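Grants and Partnerships | Progress Reports | Adult Learning

Home About the Fund Current Grants Reports News

Evening Literacy Program, Pevell District: Interim Progress Report to the Litora Fund

Submitted by Carla Sayegh, Program Manager
11 November 2024

1. Purpose of this report

This report covers the first half of the grant period for the Evening Literacy Program, which offers reading, writing and basic office skills to adults in the Pevell district. It sets out enrollment, staffing, spending against the approved plan, and the changes we ask the Fund to approve before the second half begins in February.

2. Enrollment and attendance

The program has enrolled 568 adults against a target of 500 for the period. Most joined through employer referral, with Khurana and Drimik sending the largest groups. Attendance has held up well in the beginner classes. It is weaker at the intermediate level, where learners on rotating shifts often miss two sessions in a row and then find it hard to return.

In response, the intermediate course has been divided into shorter units, each of which can be started without having finished the one before. Tutors have also been asked to keep a one-page summary of every session for learners who were absent.

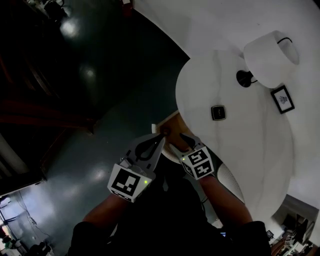

Shivam Maurya wrote in his comments on the draft that the shorter units suit his group, but that the reading level jumps too sharply between the second and third. He asked for a bridging text on everyday subjects such as leases, pay slips and bus timetables. Two such texts are now being written and will be tried with his group first.

3. Assessment

Learners take a short reading assessment on entry and again at the end of each course. To date 350 learners have completed both. The results will be reported in full at the close of the grant, when the comparison with the previous year can be made on the same basis. The written part of the assessment has been revised after tutors found that two of the questions tested general knowledge more than reading.
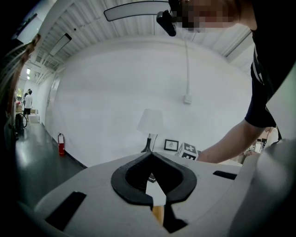

A participant leaning over a hand-held gripper.

4. Staffing

Odair Assunção joined as lead tutor for the beginner courses and has taken over the training of new tutors. One part-time post remains vacant. It has been advertised twice, and the evening hours were the reason most often given by candidates who withdrew. We propose to split the post into two shorter contracts – the total cost would not change.

Tutor training now includes a full session on teaching adults who read well in another language. This group makes up a growing share of new learners, and their needs differ from those of adults who had little schooling of any kind.

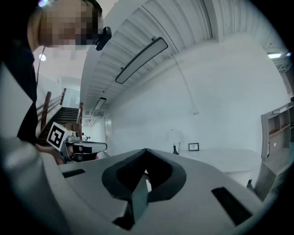

The training materials for that session were prepared in-house and may be shared with other grant holders if the Fund wishes. They consist of a tutor guide, a set of graded passages and a short list of further reading.

5. Budget

Spending is within the approved total. Printing has cost more than planned, as a result of the new unit booklets, while room hire has cost less. We request permission to move the balance from room hire to printing. A one-time purchase of 112 dictionaries was made from the materials line and is complete.

Jitendra Rawat has reviewed the accounts for the period, and his signed statement is attached as Annex B. The late invoice noted in our previous letter has been settled.

6. Risks and next steps

The main risk is the waiting list for beginner classes. If the vacant post is not filled by February, we will have to close the list for a time. Ravindra Dhillon is in discussion with Drimik on the use of a training room at its site, which would allow one further class to be held close to the learners' workplace. Terms have not yet been agreed, and insurance for visitors to the site is still an open point. 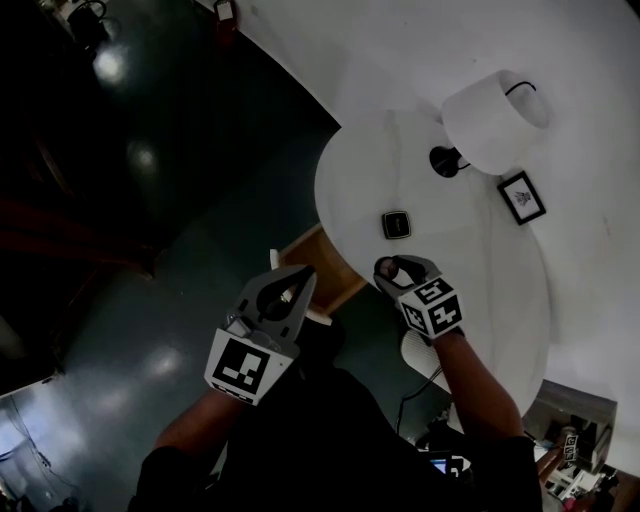

Work at the round table, with a gripper in each hand.

The Fund's decision is requested on the following:

– the transfer from room hire to printing;
– the division of the vacant tutor post into two contracts;
– an extension of the reporting deadline for Annex C, which depends on attendance figures from Khurana.

A revised work plan will be submitted once these decisions have been received.

Contact the Grants Office | Copyright Litora Fund | Back to top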